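Workshop tips from the Uststead robotics club

Bench habits for small shops, school clubs and anyone sharing a bandsaw

Our club meets on Wednesday at 6:30 in what used to be the metalwork room, and still smells like it. We enter the Skudine assembly challenge every year. The task is simple to say: a robot arm has to pick up a module, put it into a socket on a mounting plate, and do it again until the clock runs out. We have got better at this mostly by getting better at labelling jars.

What follows was collected from the whiteboard, the backs of two scorecards and one very pointed note left in the drill press vise.

Screws and other small runaways

Put a magnetic dish on the bench before you pick up the screwdriver. After is too late. If you don't own one, a muffin tin with a fridge magnet under each cup does the job, and the muffins were never that good.

Screws that come off together stay together. We poke them through a piece of cardboard in the same pattern they had on the part, with a word beside each group. "Long ones" is a poor word. "Long ones, left finger" will still mean something in December.

Threadlocker goes on the screw, one small drop. It doesn't go in the hole, on the bench or in the hair. Blue is for things you intend to take apart. Red is for things you'll take apart with a heat gun and a bad attitude.

Slotted aluminum tables

Grooved tabletops are lovely for clamping and they collect swarf, crumbs and hex keys with equal enthusiasm. A stiff paintbrush with the bristles cut to 2 cm cleans a slot better than compressed air, which only moves the problem into your neighbour's coffee. Brush toward one end and hold a dustpan there.

Bright metal throws glare, and glare confuses cameras as readily as people. We spent 59 minutes one evening adjusting software that was fine. Then a new member moved the lamp. Try the lamp first. A sheet of baking parchment clipped over the shade costs next to nothing and softens the light nicely.

Wipe the table with a cloth dampened in isopropyl alcohol, then keep the greasy sandwich at the other bench. We have a line of green tape for this. It's respected until about the second sandwich.

Printed plates and fixtures

If you print your own practice plates, let them cool on the bed before prying. A warm plate comes off easily and then curls up at the corners like stale toast.

Run a fingernail around every opening before the robot gets a turn. Stringy bits of plastic that you'd barely notice will stop a part dead. A few strokes with a flat needle file and a puff of air are enough. Don't get carried away: we filed one socket so generously that the part fell in by itself, which was our best run of the season and didn't count.

Our Fullitz practice plate has been glued five times. The trick is to roughen both faces with 200 grit, glue, clamp, and leave it overnight. "Overnight" means you go home.

Getting the part in straight
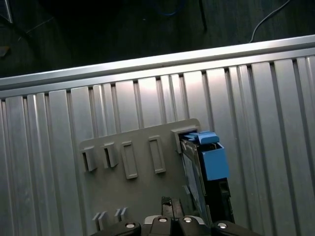 Uststead Shop Notes, Issue 5, p. 2

The blue-and-black module sits in the socket at the upper right corner of the grey plate, with the latch poking out over the edge. Leave clearance in your approach for anything that sticks out like that, or the gripper will find it for you.

Check the fingertips before each practice run. Grit on a black fingertip is hard to spot, so wipe them whether they look dirty or not. While you're down there, put a hex key on each screw head and see that it's snug. Snug is plenty – we keep a small box of screws belonging to people who kept going.

Teach the position slowly by hand, save it under a sensible name, and save it again somewhere else. Files called "final", "final2" and "finalREAL" are all still on the club laptop and none of them is the one we used at Oral.

Cables

Hook-and-loop straps beat zip ties for anything that changes weekly. If you must use zip ties, trim them flush with nail clippers, as side cutters leave a point that will draw blood through a sweater.

Before you tape down a cable, swing the arm through its full travel with the cable held loosely. Tape goes on last. Painter's tape peels off clean after an evening, and duct tape stays with the floor for life.

Jar labels go on the jar. The lids all fit each other.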